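Workshop notebook, furnishing and room preparation
Lonau house, ground-floor room
Entry of Aug 6, 2021

Purpose of this entry. To record the state of the ground-floor room following the second setting-out, to note the decisions taken on the desk, the side table and the lamp, and to leave instructions for colleagues who will continue the work before the room is handed over in October.

The room was opened at the start of the morning and aired for an hour with the door wedged. The floor had been swept but not washed. A fine dust remained along the baseboard behind the desk and has been removed with a damp cloth. The wall was inspected at the same time. Two small scuffs were found at chair height and have been wiped with plain water only. They are fainter than before. Paint should not be applied until the wall has been looked at again in evening light, as the last touching-in at Marerard dried to a different sheen and had to be done over.

Position of the desk. The desk was previously set flush against the wall. This made the plug difficult to reach and pressed the flex against the baseboard. It has been drawn forward by the width of a hand and squared by eye. The distance from the doorway to the near edge is now 101 cm, which satisfies the requirement in the Junent schedule that a person carrying a tray should be able to enter without turning sideways. The measurement was taken twice with the steel tape and once with the folding rule. The folding rule reads slightly long and should be retired.

Felt pads have been fitted under the desk legs. The pads supplied were too thick on one side and produced a slight rock when weight was placed on the back corner. They were exchanged for the thinner kind from the Torres box, and the rock has gone. The remaining thick pads have been returned to the drawer marked "feet" and may be used for chairs.

The desk top was cleaned with a barely damp cloth and dried along the grain. No polish has been used. Colleagues are reminded that the pale finish shows rings readily and that glassware is to be dried underneath before it is put down. A cork mat has been requested for the pitcher. Until it arrives, a folded napkin is acceptable during trials, but it should not be left out when the room is shown.

Objects for the desk. The schedule allows a lamp, one arrangement of flowers and one vessel for water. A tray was also proposed at the last review. It was tried for a short period and taken away again, as it occupied most of the writing space and obliged the user to reach over it for the lamp switch. The lamp has been kept at the centre of the desk and the flowers placed towards the back left corner, where they do not interfere with the shade. The pitcher is to stand at the front, within reach of a seated person. 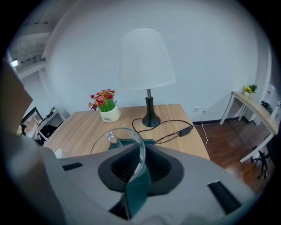 The cord remains the least satisfactory part of the arrangement. It is longer than the desk requires and tends to settle across the area where a person would write. Three methods were considered: an adhesive clip beneath the edge, a fabric tie at the base of the lamp, and a shorter flex. The adhesive clip was rejected on the grounds that it will mark the wood when removed. The fabric tie held well enough but drew the lamp backwards each time the desk was moved. A shorter flex is the better course and has been entered on the order sheet. It must be fitted by a competent person and tested before use – the lamp is not to be opened in the workshop.

The artificial flowers were discussed at some length. One opinion held that the reds and pinks were too strong for a plain room, and that the arrangement should be exchanged for something green. The contrary opinion was that a white wall and pale wood need a stronger colour somewhere, and that the pot with "Life" on it had been liked at the earlier viewing. The flowers have been retained. They are to be dusted with a soft dry brush, working from the stems outwards, and are not to be rinsed. The blossoms of the Marerard set lost their shape after rinsing and could not be put right.

With regard to the lamp, the fabric shade attracts lint and should be gone over with a clean roller before each viewing. The seam is to be turned towards the wall. The black base shows finger marks at once. It should be handled by the stem, and buffed afterwards with the yellow cloth kept for that purpose.

Side table. The narrow table with the white legs has been left on the right-hand side of the room and set at a slight angle. The schedule asks for it to be placed parallel to the wall. In that position, however, it reads as a shelf and was twice used as a place to leave coats. At an angle it is understood as a table. A request for a variation has been submitted to Junent, and the table should stay where it is until a reply has been received. The small pot of yellow flowers is to remain at the far end so that the near end is clear for a book or a cup.

Trial of the pitcher. The glass pitcher was tried with 89 cl of water, measured in the kitchen jug. At this level it pours cleanly from the spout and does not drip if lifted promptly at the end of the pour. When filled nearer to the rim, a little water ran back down the outside of the glass. The lower fill is therefore recommended. The glass should be washed by hand in warm water, rinsed in cold and left upside down on a cotton cloth. A faint line of limescale was treated with diluted vinegar and left for 16 minutes, after which it lifted with a sponge. The same treatment should be repeated as required, and the time should not be extended without a note being made in this book.

Time taken. The full setting-out, from an empty desk top to the finished arrangement, took around 2 hours, including cleaning. Much of this was spent on the cord. It is expected that the next room at Lonau will be completed more quickly, provided that the flex is replaced beforehand and the thin pads are to hand.

Matters outstanding:
Cork mat for the pitcher, requested, no delivery date given.
Shorter flex for the lamp, on the order sheet, awaiting approval.
Wall scuffs to be viewed in evening light.
Reply from Junent on the angle of the side table.
Chair for the desk. The sample from Torres is too low in the seat and has gone back. A replacement with a higher seat is to be tried before the fabric is chosen.
Folding rule to be replaced.

The key to the room has been returned to the hook beside the workshop door. Anyone moving the desk is asked to enter the new distance from the doorway on the facing page, with initials.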